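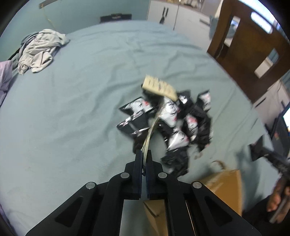

4.2 What the student teams recorded

The course project asked each team to collect demonstrations of small household tasks with a hand-held gripper and to train one policy on the result. We were doubtful from the outset that a single term would give anyone enough data, and the figures below have not changed our minds. The teams together handed in 1737 demonstrations. After we removed takes with lost tracking or no clear end, almost 400 of those were gone, and the losses fell unevenly. Team Zelus lost few. Team Cunholm lost most of its first batch and recorded again in May.

Figure 2. Packet task, recorded on a bed with a fitted sheet. The gripper holds a bundle of thin strings above a pile of shiny black packets; a cream-colored piece is blurred by motion near the upper end of the strings. An open cardboard container is at lower right, and a second gripper reaches in from the right.

The packet task in Figure 2 was the one students liked best, and we think it is the weakest of the set. The written goal was "sort the items into the box," which leaves open what counts as an item. A string with something attached to it may be one object or several, and the teams did not agree. Two annotators, Igor Holub and a student from the Platevance team, labeled the same 300 takes and differed most often on exactly this point. Their reports treat the disagreement as noise. We would call it a fault in the task.

There is also the matter of what the camera can tell a policy. Glossy black packets lie against each other with bright glare on some of them, and in the figure several can be told apart only by a highlight or a seam. The printing on the white panels is too blurred to read. Any claim that a model trained on such views has learned to recognize packets by type should be met with caution – it may have learned where the pile usually was. The Mousavi team did move its pile between takes, but only across one half of the bed, and its test runs used that same half.

Hubáček (Miloslav Hubáček, who taught the lab sessions) has argued that clutter at the edges of the view is a strength, as homes are cluttered. We accept this in part. Clutter helps when it varies. Furniture that stays put for a whole session gives the policy a fixed landmark, and none of the teams tested with the room rearranged. Until someone does, the success rates in Section 4.3 should be read as rates for one room and one arrangement of it.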